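Where Does Cloth Come From?

Cloth is made from long, thin threads. Cotton thread begins as white fluff on a plant, which is ready to pick in September in many places. Wool comes from sheep.

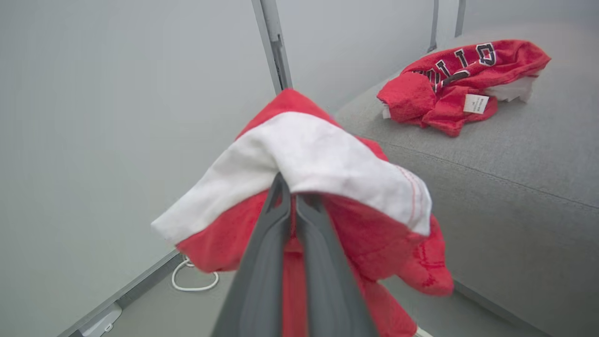

Red and white cloth with a soft, terry-like texture.

Threads can be woven or knitted. Weaving passes threads over and under one another on a loom. Knitting joins them in loops — this lets the cloth stretch.
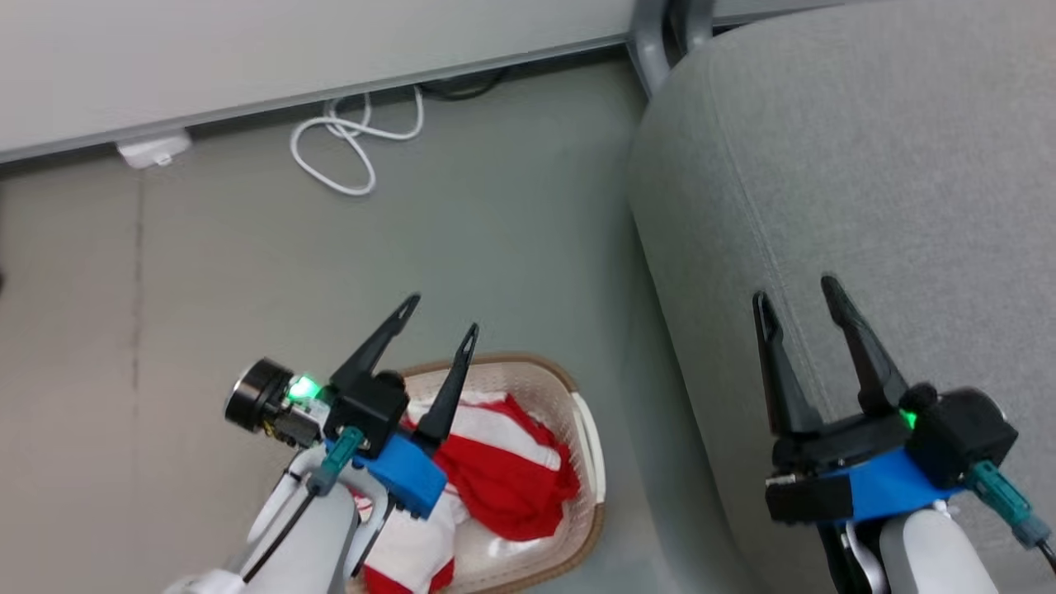

Color is added with dye. Long ago, dyes came from roots, leaves and insects. Pupils may draw a plant, a sheep and a loom on the class board.

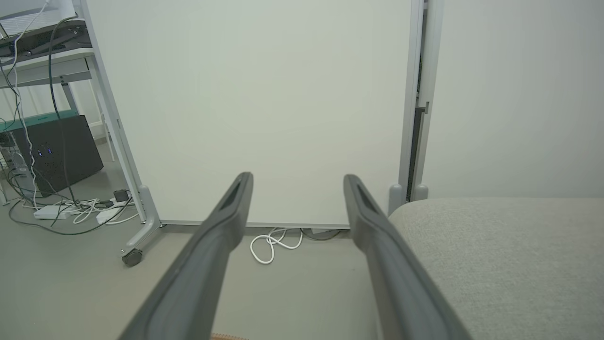 A whiteboard panel on a mobile stand.

Worn cloth can be used again. Old shirts may become rags or patches.

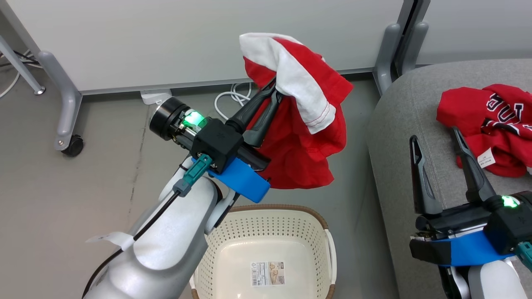

Some fibers are pulled apart and spun into new thread.

Text: Eluned Ifans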